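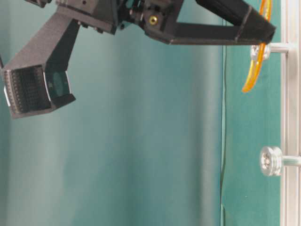
Greifer in Dunkelgrau, links das Gitter. Foto: Uliana Dmytriv

Joneck im Test: Bauanträge verfolgen per App

9. März 2019, von Mei Begay

Kurz vorweg, muss gleich los in den Bauausschuss. Joneck also. App plus Webseite, sammelt Bauanträge, Nutzungsänderungen, Denkmalsachen und die Tagesordnungen der Ausschüsse und schickt eine Meldung, wenn sich im eigenen Viertel was tut. Gibt es fürs Handy und im Browser. Seit Dezember auch für Grallau. Hab es seitdem täglich offen.

Anmeldung: geht flott. Adresse eintippen, Umkreis wählen, fertig. Kleinster Umkreis 100 Meter, das reicht in der Altstadt völlig, sonst klingelt es dauernd. Wer will, kann auch einzelne Häuser beobachten. Kostenlos sind acht Adressen, danach Abo. Für Anwohner genug. Für mich nicht.

Beispiel aus der Praxis, die alte Navickas-Druckerei am Kanal. Soll vom Bürohaus zum Hotel werden, 101 Zimmer, dazu ein Stockwerk oben drauf, zurückgesetzt. Denkmalschutz auf der Fassade und dem Treppenhaus, auf dem Rest nicht. Meldung von Joneck kam abends, am nächsten Morgen hing erst der Zettel im Rathaus. Sehr gut. Die Akte dahinter dann 208 Seiten, und die lädt in der App wie anno dazumal. Am Rechner kein Problem, am Handy zweimal abgestürzt. Verkehrsgutachten lag ganz hinten, ohne Lesezeichen, ohne Inhaltsverzeichnis. Blättern, blättern.

Suche: mittel. Straßennamen findet sie, Flurstücke auch. Aktenzeichen nur mit exakt den richtigen Schrägstrichen. "Druckerei" ergab bei mir null Treffer, "Drukerei" einen. Da hat sich im Amt wer vertippt, klar, dafür kann Joneck nichts, aber eine unscharfe Suche wäre 2019 schon drin gewesen.

Karte: schön. Rot für Abriss, Blau für Umbau, Gelb für Nutzungsänderung. Wenn mehrere Anträge auf demselben Grundstück liegen, sieht man immer nur den obersten. Beim Hotel lag der Stellplatznachweis unter dem Antrag für die Leuchtreklame. Hab ich erst nach zwei Wochen bemerkt, ärgerlich.

Kalender ist für mich der eigentliche Grund, das Ding zu behalten. Denkmalbeirat, Bauausschuss, Stadtrat, alles hintereinander mit Raum und Uhrzeit, lässt sich in den eigenen Kalender übernehmen. Wird ein Punkt vertagt, rutscht er automatisch mit. Hat bei mir bis auf einmal immer gestimmt. Das eine Mal saß ich mit Amos Wojcik vom Gulletti-Block vor verschlossener Tür, Sitzung war eine Etage tiefer. Halb so wild.

Kommentarfunktion: braucht kein Mensch so. Man kann unter jeden Antrag was schreiben, aber das ist keine Stellungnahme im rechtlichen Sinn und geht auch nicht ans Amt. Steht ganz klein unten drunter. Vaughn Abernathy, der gegenüber der Druckerei wohnt, hat dort einen ellenlangen Text zur Verschattung eingestellt und dachte, damit sei sein Einwand drin. War er nicht. Zum Glück lief die Frist noch, er hat es dann per Brief nachgereicht. Das muss dringend größer dranstehen, am besten vor dem Abschicken.

Hab beim Anbieter nachgefragt. Marisol Greenberg vom Support hat am selben Tag geantwortet, freundlich, der Hinweis werde "prominenter plaziert". Wann, wusste sie nicht. Zu den Abstürzen: bekannt, Update in Arbeit.

Datenschutz noch: App will den Standort, läuft aber auch ohne. Bei Antragstellern werden Privatnamen geschwärzt, Firmen nicht. In zwei älteren Akten war die Schwärzung vergessen worden, gemeldet, war am Abend weg.

Was fehlt: Protokolle. Die Tagesordnung hab ich, was am Ende beschlossen wurde muss ich mir weiter im Ratsinformationssystem zusammensuchen. Und Anlagen einzeln runterladen, statt immer das ganze Paket. Und ein Archiv vor 2017, gerade bei Denkmälern wäre das Gold wert, da ist die Vorgeschichte oft das halbe Verfahren.

Plus: schnelle Meldungen, Kalender, Karte, Support
Minus: große Akten am Handy, Suche, irreführende Kommentare, keine Protokolle

Wertung: 3,5 von 5. Für Anwohner mit einem Verfahren vor der Haustür klare Empfehlung, Gratisversion nehmen. Wer beruflich oder im Verein mehrere Viertel im Blick hat: Abo erstmal nur monatlich, das Jahresabo verlängert sich von selbst. Nachtrag zum Update kommt, sobald ich es drauf hab.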